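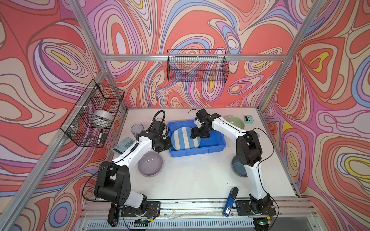
Bench 6: walls, baskets, tabletop

Workshop notebook > Nallora room > Benches
May, entry by Parisa Yazdani

Wallpaper is up on all three sides. Pattern is the swirl from the Goossens sample book, coral, pink, lavender and pale blue with yellow patches. Hung in three drops, paste left 30 min before trimming. Left corner needed a second pass with the seam roller. Pattern match at the corners not attempted.

Baskets, both black wire:
- Left wall: the rectangular one. White zip ties to the lower beam, tails trimmed. White roll and the marker with the black cap live in here.
- Back wall: the long narrow one, hung from the crossbeam. Nothing assigned to it yet. Suggest cloths and spare ties. Keep it light; the crossbeam brackets were only nipped up by hand and I want to go over them with the key first.

Aluminum extrusion wiped down with a damp cloth before papering. Paste on the posts comes off with warm water if caught the same day. After that it needs the plastic scraper. No metal blades on the extrusion, the last one left a mark on bench 5.

White top: clean with the Stutorus spray only. The other bottle leaves a film that shows under the lights. Striped plate and blue bin stay with this bench.

Ordered: one more roll of the same paper for patches, zip ties (pack of 70). The mesh opening on the narrow basket still needs measuring, a marker may drop through end-on.

To do
- check the seams again after the heating has been on overnight
- label both baskets
- write the paper batch number inside the cupboard door

Recent entries
Cuvisdale shelving, load check
Bench 5: scratched post
Paste ratios, second try
Drawer labels, 54 mm stock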